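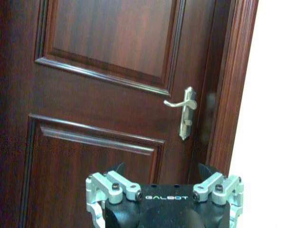
Figure 1. Panelled door with lever handle and long backplate, with the gripper in the foreground.

Door Opening and Internal Delivery at Metemum House: Second Progress Report to the Boutros Fund

Submitted by Yara Issa, Project Lead, on 2024-04-04

1. Purpose of this report

This report covers the second period of the grant awarded to Metemum for the introduction of a mobile robot into the internal delivery round. It sets out the work done on doors, the effect so far on the portering team, spending matters on which the Fund asked to be kept informed, and the work planned up to the end of August.

The delivery round moves linen, post, records and small supplies between the stores and the residents' corridors. Before the project it was carried out entirely by porters on foot. The grant supports a trial in which part of the round is passed to a robot, on condition that no post is lost as a result and that the porters take part in deciding which tasks are handed over.

2. Work on doors

The first report noted that the older wing would be harder than the new one. Most doors in the new wing open by push plate. Those in the older wing are heavy panelled doors with lever handles, and the building's listing does not allow us to replace the handles or fit powered openers. The robot must therefore use the door as a person would.

Work in this period was led by Laurențiu Enache of Prillinov, our technical contractor. It was divided into approach, grasp, turning the lever and passing through. Each stage was tried separately before the stages were joined.

The wrist camera is used to find the lever and judge its angle. The polished finish caused early difficulty. Raised mouldings catch the light in thin lines, and on several occasions the software took a bright edge of moulding for part of the handle. Prillinov has since added examples taken at different times of day, including late afternoon, when the corridor lamps are on and the reflections are at their strongest.

We carried out 1240 attempts on 12 doors. Results were good on doors opening away from the robot. Doors opening towards it remain unreliable, as the robot has to reverse while keeping hold of the lever, and two of them have strong closers. Mr Enache does not recommend unattended use on these doors at present, and we have accepted his advice.

Locked doors are outside the trial. Where a lever turns and the door does not move, the robot releases the handle, waits and sends a message to the porters' desk. It carries no keys and will not be given any.

3. Effect on staff

There are seven porters on the day rota. All have completed the induction, and four have gone on to the fuller course, which covers stopping the robot by hand, freeing it from a doorway and reporting a fault. The course was written by Noura Zein together with the porters' representative, Ghada Abou Jaoude.

The nature of the work has begun to change. The robot now takes the morning post and the light linen in the new wing, and porters have fewer long walks at the start of the shift. Part of the time released has gone to moving furniture and helping residents to appointments, tasks which had often been put off. Part of it has gone to attending to the robot itself, chiefly at doorways. We had allowed too little for this in the original plan.

Staff views are mixed. In meetings held by Ms Abou Jaoude, several porters welcomed the reduction in walking. Others said that being called away to a stopped robot was more tiring than the round it replaced, particularly when the call came in the middle of another job. One porter pointed out that the morning post had been a chance to speak with residents who receive few visitors. Following that comment, post for the ground-floor corridor was returned to the porters, and it will stay with them.

Calls to stopped robots are now shared by turn and recorded as work in the rota. Pay bands have not changed. The request that porters who complete the fuller course should receive an allowance has been passed to the personnel department, and a reply is awaited.

4. Budget

Spending is within the approved total. Training has cost more than planned, as cover had to be found for porters on the course. We ask the Fund to agree to the transfer of 40 unused contractor hours from mapping to staff training cover. No further money is requested.

5. Difficulties and risks

The Urero scheduling software does not yet recognise that a door may be out of use, and it continues to send the robot by the same route. Lama Abu Hammour is entering closures by hand each morning until a correction is supplied.

Wear to the handles was raised by the building manager. Levers on the trial doors are inspected weekly. Slight loosening was found on one backplate and the screws were tightened. The grip force has been lowered as a precaution.

6. Next period

Prillinov will continue with doors opening towards the robot, with a porter present throughout. The remaining three porters will be offered the fuller course. A second round of staff meetings will be held before any further task is transferred, and the notes will be attached to the next report, due at the end of August.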